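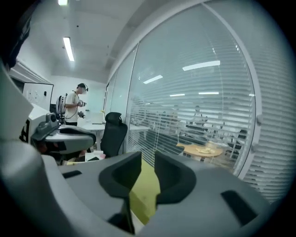

Notebook 2, page 78

Wednesday, office with the curved glass. Started 9:15.

Carried over from page 77: decide what to do about light and glare in this room before the desk gets moved for good. Facilities wants one drawing with the desk position on it and a list of anything that needs buying. Everything below is toward that.

Room as it stands. White desk, mesh chair with the headrest in front of it, whiteboard on the wall opposite the glass. Yellow-green carpet, white ceiling, fluorescent fixtures. Horizontal blinds on the glass partition. The blinds are the old Millix ones that came with the lease and I have not found a part number on them anywhere.

The problem people report is reflections. The ceiling lights show up in the glass as long streaks, and from some seats they sit right at eye height. I had assumed the blinds would kill this. They don't, because the reflection is on the pane and the blinds hang behind it. Closing the slats makes the background more even but the streaks stay where they are. Wrote this down twice in June already and then forgot it, so underlining it now.

9:40. Light readings. Meter is the Hikmont, fresh battery, zeroed with the cap on. Sensor flat on the desk top unless noted.

Desk, center, all lights on, slats closed: 510 lux
Same spot, slats open: 545
Desk, end nearest the glass, slats closed: 430
Same spot, slats open: 520
Whiteboard, held upright at the middle: 290
Whiteboard, lower corner: 240

So there is plenty of light on the desk with the blinds shut, and the whiteboard is the weak spot. That matches what people say about reading it from the far end. The marks on it now are leftovers that don't come off with the dry eraser. Tried the spray on one corner. It helped a little. Needs a second go with a proper cloth, and I'd like to do that before anyone decides the board has to be replaced.

10:20. Tried switching the fixtures separately. The wall switch has two rockers and neither is labeled. Left rocker runs the fixture nearest the whiteboard, right rocker runs the rest. Put tape on both and wrote on the tape.

Right rocker off: the streaks in the glass drop to one faint one. Desk center falls to 260, too low for paperwork without a lamp. Left rocker off: streaks hardly change and the whiteboard gets worse. So the left one stays on in all cases and the question is only about the right one.

Options as I see them:

Leave the lights alone and turn the desk so nobody faces the glass. Costs nothing. The chair then backs toward the partition and the screen picks up the streaks in place of the person. Tested with the spare monitor, matte screen. Visible on a dark page, not on a white one. Could live with it.

Run with the right rocker off and add a desk lamp. Fine for one person, less good when two people share the desk. There is one Staluvby lamp in the supply closet with a clamp base. The clamp opens wide enough for this desk, checked it.

Put louvers on the fixtures. Asked for a price on these for the other room last winter and it was more than anybody wanted to pay. Not asking again unless the first two fail.

Film on the glass. Do not want this. It would have to be cut to a curve and the last film we had bubbled inside a year.

11:05. Measured for the drawing. The partition is a pain to measure. I ran the tape along the base at the carpet and took offsets from a straight string line stretched from one end to the other. Offsets are on the loose sheet, taped inside the back cover. Don't trust the figure on the lease plan, it gives the straight distance and calls it the length.

Desk setback from the glass: 51 inches at the near corner. That is enough to get the chair out and walk behind it if the desk stays lengthwise. If the desk is turned, the chair needs that same space and the walkway gets tight -- have to check it with the real chair reclined and not with the tape, as the headrest sticks out farther than the seat base when it tips.

11:30. Checked it with the real chair. Reclined all the way, headrest clears the blinds but a person can't pass behind. Upright, a person can pass. Acceptable for one desk, I think. Would not put a second one in line with it.

The chair itself: the mesh is sound, one arm pad is loose. Tightened it. The casters pick up carpet fiber and one of them had stopped turning. Pulled the fiber out with tweezers and it rolls again. Should be done on all the chairs at some point.

Lunch.

1:10. Blinds. Went along the whole run and worked each tilt wand. All turn. One section won't lower fully, the cord lock is gritty. Wiped it, no change. Vacuumed the slats with the brush head, on low, slats closed one way and then the other. This is quicker than wiping and doesn't bend them. The top few slats still had a gray line afterward and needed a damp cloth.

Worth noting that clean slats changed the desk reading very little: 515 against 510 this morning. I wouldn't claim that as a result. The meter wanders by that much if you breathe near it.

1:50. Papers. The pink and white sheets on the low surface by the chair need a home. The pink ones are sign-out slips and belong in the tray by the door. The white ones are a mix. Told myself I wouldn't sort paper today, so they stay until whoever owns them has had a chance to look. Put a note on the door about it.

2:15. Redrew the layout with the desk turned. Chege, the furniture outfit, wants the drawing at their own scale and with the door swing shown. I had left the door swing off. Added it. Their minimum charge for a visit is $2000, so the desk gets moved by us and they only come if we end up ordering storage to go under the whiteboard.

Cable question still open. With the desk turned, the nearest floor outlet ends up on the walkway side. A flat cover would do it, but carpet and flat covers don't get along and the ends lift. Could come down the wall from the whiteboard side with trunking, longer run, tidier. Leaning toward trunking. Price both.

To do:
Second clean of whiteboard, then reread at the lower corner
Get lamp out of closet, try it for a full day with right rocker off
Cord lock on the stuck blind section -- see if the lock comes out without taking the headrail down
Price trunking and flat cover
Take evening readings, all of the above were in daylight

Packed up 3:05. Meter back in its case, string line left on the hook behind the door.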